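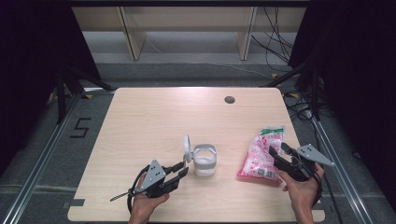 The Slow Drift

How a loose plate spoiled weeks of robot training data, and what one laboratory changed afterward

22 May 2025

The fault that stopped work at the Hayat manipulation laboratory made no noise and tripped no alarm. It first appeared as a complaint from the people who train the robot's control software. A two-armed machine that had learned to pick up small household goods began closing its right gripper a little to one side of them. Soft packages were still caught, usually by a fold. Cups were pushed over.

The machine was examined first. Its joints were checked against the manufacturer's tolerances, its wrist bearings were inspected, and its cameras were recalibrated. Everything passed. Two more days went to the control software, which was rolled back to an earlier release and tested again on the same table with the same goods. The earlier release performed well. The newer one, trained on fresh demonstrations, continued to miss on the right.

Attention then turned to the demonstrations themselves, and to the equipment with which they had been made.

Hayat does not teach its robots by steering them. Its operators stand at a table with a hand-held gripper in each hand and carry out the task in person, while the position of both grippers is recorded throughout. The robot later learns from those recordings. The method is fast, and it spares the arms a good deal of wear. It also means that the robot inherits whatever is wrong with the tools.

Each of the laboratory's grippers carries a triangular gray plate on top, marked with three black dots. In Hayat's system, the plate gives the tracking software a fixed reference. The software finds the plate and works out from it where the tips of the fingers must be. That calculation depends on the plate and the fingers never moving in relation to each other. On one right-hand gripper, they had moved.

A fastener under the plate had backed out by a small amount. The plate did not rattle, and it did not look crooked to the operators who used it every day. Under a firm push, however, it turned by 2 degrees and stayed where it had been left. An error of that size at the plate becomes a larger one at the fingertips, and it changes with the angle of the hand. An operator reaching straight ahead would produce a nearly correct recording. The same operator turning the wrist to take a bag by its side would produce a recording in which the fingers appeared to close on empty air beside it.

Operators had no means of detecting this from where they stood. They watched the real fingers, and the real fingers closed on the real bag. Every demonstration ended with the goods where they were supposed to be. The recordings were marked as successful and passed on for training.

The internal review, which Hayat has shared with its partners, found that the gripper had been used in 1658 recorded demonstrations between its last full calibration and the day it was withdrawn. The harder question was how many of them were bad. The plate had not slipped all at once. It had probably shifted each time the tool was set down hard or passed from one operator to the next, so there was no single hour before which everything could be trusted.

Kudier, the company that supplies the laboratory with its tracking software, proposed a test based on the tasks themselves. In many of the recorded exercises, both grippers touch the same object at some point, as when one steadies a container and the other takes hold of it. At such a moment, the distance between the two sets of fingers is limited by the size of the object. If the recording placed the fingers farther apart than the object was wide, or inside one another, something had to be wrong. The test could not clear a demonstration in which the hands worked separately, but it could place a date on the fault.

The results were uneven. Early recordings were sound. A middle group was mixed, with small errors that grew and then, for a short period, shrank again, presumably after the plate was nudged back by chance. The last 400 recordings were affected almost without exception. The laboratory discarded those outright. From the mixed group, a further 173 were removed after individual inspection. The remainder were kept, with a note in the record of each one stating which tool had been used.

That note had not existed before. The laboratory's files listed the task, the table, the operator's shift and the objects handled. They listed a left gripper and a right gripper. They did not say which left gripper or which right gripper, although several pairs were in rotation. The review describes this omission as the most serious finding of the inquiry, ahead of the loose fastener. Parts will loosen in any workshop. Without a tool number in the file, the staff had to reconstruct the use of the faulty gripper from a paper charging log kept for a different purpose, and two pages of that log were missing.

Safety was considered separately. No person was injured, and the robot was at no point operated with anyone inside its working area. The review nevertheless records one event that was treated as a warning. During an evaluation run, the arm missed a cup, continued downward and pressed the side of its gripper against the tabletop until the force limit stopped it. The limit worked as designed. The object was lightweight and empty. The authors point out that the same software was scheduled to be tried with glass containers in June, and that trial has now been postponed.

Unosari, a warehouse automation firm that had planned to use the trained software in a packing cell, asked for its own examination of the incident. Its engineers were less concerned with the gripper than with the length of time the problem had gone unseen. A packing cell, they noted, is judged by its results, and a robot that catches a bag by the corner nine times in ten will appear to be doing its job. The firm has since asked that software delivered to it be tested for where the fingers make contact, in addition to whether the item reaches the box.

The choice of objects played a part in hiding the fault. Plastic packaging forgives a great deal. A bag of printed film can be pinched almost anywhere along its length and will fold into the fingers. Small rigid items are less generous, and cups with a handle or other projecting part are the least generous of all, for there are only a few directions from which a gripper can approach them cleanly. Hayat's schedule for that period was weighted heavily toward bags and pouches at the request of a partner. Had the mix been more even, the review concludes, the misses would have been reported sooner.

The corrective measures are modest in cost. Every gripper now bears an engraved number, and recording cannot begin until the operator has entered the numbers of both tools. The plates have been refitted with a thread-locking compound and a second fastener. At the start of each session, and again after any break, the operator touches the fingertips of the two grippers together at a marked point on the table and holds them there for a moment. The software compares the two positions and refuses to continue if they disagree by more than a set amount.

Dronix, which manufactures the gripper bodies, has issued a service bulletin to other customers using the same plate mount. It recommends a hand check for movement at the plate, to be carried out with the tool switched off and its cable disconnected. The bulletin also asks that cables be routed so that a gripper hanging by its lead cannot strike the edge of a table. The company has not accepted that the mount was defective, and the review does not claim that it was. Its position is that the fastener was adequate for a tool fixed to a robot and less suitable for one that is picked up and put down all day by hand.

There remains some disagreement over the recordings that were kept. One view within the laboratory holds that small errors in a large collection do little harm, and that some variation may even help a robot cope with its own imprecision. The other view is that random error and steady error are different matters, and that a fault which always leans the same way will be learned as faithfully as the task. Two versions of the software are being trained to settle the question, one with the mixed group included and one without it. They will be compared on the same table, with bags and cups in equal number.

The faulty gripper has not been repaired. It is stored in a labeled case with its plate in the position in which it was found, and new operators are asked to handle it during their first week.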